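4.2 Aufbau der simulierten Zelle

Geprüft wurde das Nachrüstpaket Grasau (Greifer, Halterungen, Simulationsmodell) des Anbieters Curlow. Lizenz für 3 Monate, Stand 2. Oktober 2023. Physik-Engine unverändert übernommen, nur Reibwerte neu gesetzt.

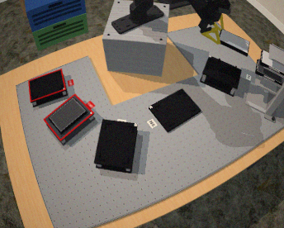
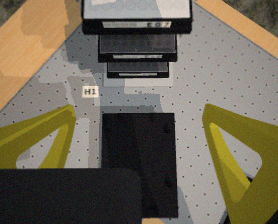
Abb. 6: Simulierte Zelle mit Lochrasterplatte und gelbem Greifer, zwei gerenderte Ansichten.

Die Greiffinger des Pakets sind als offene Rahmen modelliert — spart Masse, macht aber die Kollisionsgeometrie aufwendiger. Konvexe Hüllen reichen hier nicht, die Öffnungen würden sonst geschlossen. Positionen im Skript über Kürzel, im Rendering auf kleinen Schildern wiederzufinden, z. B. „H1“ beim Plattenstapel in der zweiten Ansicht. Lesbarkeit der Schilder in der Aufsicht schwankt, für eine automatische Erkennung zu wenig. Wir haben die Posen deshalb direkt aus dem Simulator gelesen. Insgesammt 3632 Greifversuche, Startposen zufällig verdreht. Das Vergleichspaket Quinlan lief mit identischen Posen, allerdings ohne eigene Halterungsmodelle, die mussten wir nachbauen. Dokumentation bei Curlow knapp, Beispielskripte brauchbar. Was fehlt: Schnittstelle zum Laborplaner Gallthorpe, laut Anbieter für Januar geplannt. Auswertung der Fehlgriffe in 4.3.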